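Search all topics... Search

Which version of Vindari has the full reunion interview with the two leads?
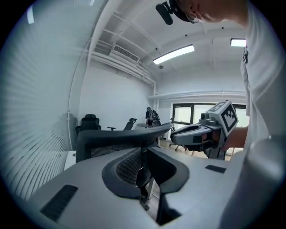 White T-shirt, glasses, gripper in hand.

Posted by parlorcouch in Movies & TV > Extras, Cuts and Commentary

I have now bought the movie Vindari more times than I have been to the dentist, and I would like to stop. What I'm after is the reunion interview, the one where the two leads sit in a hotel suite and interview each other with questions sent in by fans. A clip of it did the rounds when the sequel opened. She asks him why he ran like that in the first movie and he laughs so hard he has to put his water down. My sister and I quote it at each other all the time, usually when one of us is late and running for something.

The clip ends right there. He starts to say "Okay, so the director told me," and it cuts to a poster. I want to know what the director told him. I don't think I'm asking for the moon.

So far I have:

- the plain disc, which has a trailer for itself and nothing else
- the "Collector's Edition" from Conex, which has a booklet, a sticker and a deleted scene in which a man parks a van
- the version on the Mosteo streaming app, which has a tab called Extras. The tab is empty. I check it now and then.

The back of the Conex box says "includes cast conversation," and technically it does. The conversation is with the guy who plays the pharmacist and the woman who did the wigs. They seem lovely. She has strong feelings about lace fronts. It is not what I was quoting in the grocery store.

Does the full thing exist anywhere? Was it ever released, or did somebody cut a funny minute out of a dull half hour and throw the rest away? I'd like to have it by December, when my sister comes to stay and we rewatch both movies with a lot of cheese. I don't mind paying within reason, and reason has already moved quite a way on this one.

Player is region free, before anybody asks. Subtitles in any language are fine as long as the talking is in English.

gladys_in_the_balcony

Mosteo has it. Look in Extras.

Reply from parlorcouch

Thank you. Please see the part of my post about the Extras.

Reply from gladys_in_the_balcony

Well it's there on mine. Did you try turning it off and on. It might be the trailer I'm thinking of.

tin_cup_matinee

It exists, it's 22 minutes long, and you've been buying the wrong movie.

The interview was shot to promote the sequel, so it went out with the sequel. It isn't on any edition of the first one, Conex or otherwise, and I say that as a person who also owns the sticker. What you need is Vindari 2 on disc, and you need the Szalai release. Szalai put it out as a set with 2 discs. The movie is on the first one. The second has a making-of, a stunt reel, the premiere footage (mostly people getting out of cars) and the fan question interview under the title "You First." I walked past it on the menu for months because I took it for a song.

There is also a single disc Szalai release of the sequel with nearly the same cover. Don't buy that. The difference is a thin gold line under the title, and whoever approved that has a cold heart. If the seller's photo is blurry, ask for the catalog number off the spine. The one you want ends in 507. The single disc has some other number that I never wrote down, having thrown mine across the room.

Some things to know before you spend money:

The audio on "You First" is a good deal quieter than the movie. Turn it up for the interview and then remember to turn it down again, or the menu music will take years off you.

The fan questions are read off cards, and about a third of them are the same question, which is whether they're friends in real life. They say yes every time. By the end they're saying it in a slightly frightened way. Most of the good stuff is in the first half, where they drift off the cards and start arguing over who ruined the boat scene. He says she missed her cue. She says the boat missed its cue. There's a long bit on craft in the middle that he takes very seriously and she spends eating almonds.

The running question comes up early. I won't tell you what the director told him, partly out of manners and partly because it doesn't survive being typed. You do get the whole answer, and she does an impression of the run while sitting down, with just the elbows.

As for where to find it, I got mine from a used shop, in a bin between two exercise videos. Prices online swing a lot. They went up when the third movie was announced and came down again when people saw the third movie, so now is a decent time. If a listing says "rare," wait a week and look again.

Libraries are worth a try too. Mine had the Szalai set with the second disc missing, so call and ask them to open the case before you drive over.

Reply from parlorcouch

I have the sequel. I have the single disc. There is no gold line. I'm going to go sit in the yard for a bit.

Hajnalka Hegedűs

Agree with the post above on nearly everything. Two additions.

The Szalai set was also sold in a slipcase with the first movie, as a double feature. From the front you can't tell which version of the sequel is inside. I've seen both. The spine number is on the inner case and the slipcase has its own, so if the seller reads you a number, make sure they've slid the thing out first. Sellers don't enjoy this. Ask nicely and call it "the little number on the plastic one."

Also, there are English subtitles for "You First" but they are odd. At one point he says "method" and the subtitle says "meth head," and it stays that way for the entire discussion of his process. I would leave them on.

The minute you've been quoting was trimmed for the online clip, by the way. On the disc she asks why he ran like that twice, because he pretends not to hear the first time. You and your sister may have to relearn it.

Reply from parlorcouch

Found one, slipcase, number checked, seller mildly annoyed. It ends in 507. Told my sister, who says she's had it since her birthday and assumed I'd seen it.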